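Clevdale Respite House: progress report to the funder, 28/06/2026

Furnishing and occupancy
The house was open for 151 of the 200 nights funded. Bookings from Lirudport made up 67 of these. Outdoor seating is in use and the cushion covers are washed between stays. 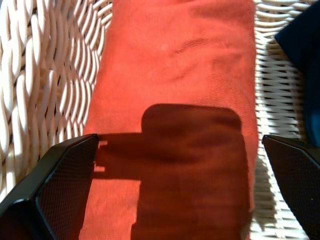
Unused nights fell mainly in December, when two staff positions were vacant. Both have been filled.

Laundry
Linen is done on site. The outside contract with Tunditz has ended and the saving has gone to overnight wages. 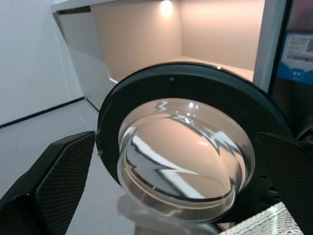
Next period
Remaining nights will be offered to families on the Huanca waiting list.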